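Stistbridge opens its doors to families moved by the floods

Families who lost their homes when the river Correia burst its banks are being offered a fresh start in Stistbridge, and the response from the town has been wonderful to watch.

The first 90 households have now been given keys under the Funmont Resettlement Scheme, which helps people move away from land that floods again and again. Many come from Prilton, where 737 homes were damaged last winter and the lower streets have been under water in 3 of the past five years.

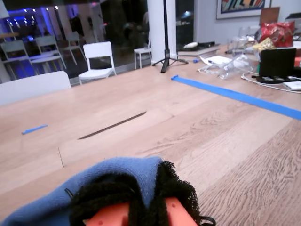
A long wooden table with a narrow slot in its top.

What makes the scheme so exciting is how much say the families have had. They chose their neighbours, so streets that had shared sandbags and spare rooms could move together. They asked for a bus back to Prilton twice a day, and they got it - the first one leaves at 7.15 in the morning and is already busy! Children can stay at their old school until the end of the year if they want to, and a good number have decided to do just that.

There is plenty still to do. Up to 2000 people living along the lower Correia could need to move over the coming decade, and the scheme has money for only part of that. Rents are fixed for the first two years, but what happens afterwards has yet to be agreed. Some older residents have said they would like to stay in Prilton whatever the river does, and the scheme is paying for raised floors and flood doors in their homes.
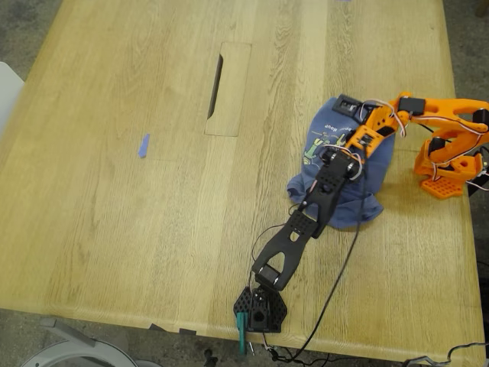
STISTBRIDGE, November

The next round of applications opens this month, and for the first time it includes people who rent from private landlords. It's a change that tenants in Prilton have been pushing for since the spring, and a very welcome one. Forms can be picked up at the library in Stistbridge or from the advice bus, which stops by Prilton bridge every morning until noon. Help with filling them in is free, and there are interpreters on board.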